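Werkstattbuch Zelle Otance - Kaffeeküche, virtueller Aufbau
25. Oktober 2023, eingetragen von der Frühschicht

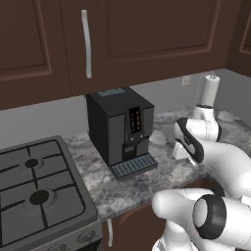 Rubrik: Einrichten und Pflege

Nun also doch noch ein ordentlicher Eintrag, nachdem ich seit September immer nur Zettel an den Monitor geklebt habe und inzwischen selbst nicht mehr weiß, welcher davon gilt. Wer die Zelle nach mir übernimmt, soll es ein bisschen leichter haben, und ich selbst freue mich in drei Monaten bestimmt auch darüber!

Zuerst der Arm. Die Basis war in der alten Szenendatei aus Gomley etwas zu weit nach rechts gesetzt, das hatten wir lange gar nicht bemerkt, weil der Greifer ja trotzdem irgendwie bis zur Espressomaschine kam. Nur stand er dann fast durchgestreckt da, und beim Zurückfahren hat das Handgelenk gezappelt wie ein Fisch. Ich habe die Basis jetzt um 26 Millimeter zur Maschine hin versetzt und die Grundstellung neu gespeichert. Der Ellbogen bleibt damit schön angewinkelt, und die Bahn über die Marmorplatte läuft ruhig durch. Bitte die alte Grundstellung nicht mehr laden, auch nicht »nur kurz zum Vergleichen« - sie überschreibt beim Beenden die neue, das ist mir gestern selbst passiert und hat mich den halben Nachmittag gekostet.

Dann die Kollisionskörper. Der Küchenrollenhalter hinten rechts hatte bisher nur eine grobe Kiste als Hülle, und die war so großzügig, dass die Bahnplanung ständig einen riesigen Bogen gemacht hat. Jetzt ist es ein schlanker Zylinder. Dasselbe steht noch für die Griffe an den Schranktüren aus, der lange silberne oben ist nämlich leicht gebogen und die Hülle ist kerzengerade. Für die Kaffeeaufgabe ist das egal, aber sobald jemand Türen öffnen lassen will, wird es lästig. Die Roste auf dem Gasherd habe ich in Ruhe gelassen, dort fährt der Arm in dieser Aufgabe sowieso nicht hin.

Die Maschine selbst sitzt fest auf der Platte, die beiden runden Tasten unter dem Bedienfeld sind einzeln ansprechbar. Der Tastenweg steht auf 2 Millimeter. Mehr klingt verlockend, weil der Greifer dann weniger genau treffen muss, aber dann bleibt die Taste beim Zurücksetzen manchmal stecken und der nächste Durchlauf fängt schon gedrückt an. Die Abtropfschale hat jetzt eigene Reibwerte. Vorher hatte sie die von der Arbeitsplatte geerbt, und die Tassen sind uns auf den Rillen ganz gemütlich davongewandert.

Probelauf heute Vormittag mit dem neuen Stand: 63 Durchläufe, davon zwei abgebrochen. Beide Male dasselbe, der Greifer hat beim Absenken den Rand der Schale gestreift und die Überwachung hat gestoppt. Ich habe die Anfahrhöhe danach leicht angehoben und noch ein paar hinterhergeschickt, ohne Abbruch, aber das waren wirklich nur ein paar. Eine größere Reihe lasse ich über Nacht auf dem Rechner in Sullevville laufen, der dauert pro Durchlauf zwar etwas länger, steht dafür aber im Nebenraum und heizt uns hier nicht die Bude.

Zur Pflege noch, weil es immer wieder untergeht: nach jedem Update von Sopacua die Gelenkgrenzen kontrollieren. Die werden gern auf die Standardwerte zurückgesetzt, und zwar ohne Meldung. Einmal die Datei mit den Grenzen öffnen, mit der Liste vorne im Ordner vergleichen, fertig, das sind etwa fünf Minuten.

Offen: Türgriffe. Tastengeräusch (wünscht sich Gomley, ich weiß auch nicht, wozu). Startstellung der Tasse etwas stärker streuen, sobald die Nachtreihe durch ist.

Diese Seite verwendet Cookies, um Ihre Anmeldung zu speichern. Mit der weiteren Nutzung erklären Sie sich damit einverstanden. Einstellungen | Akzeptieren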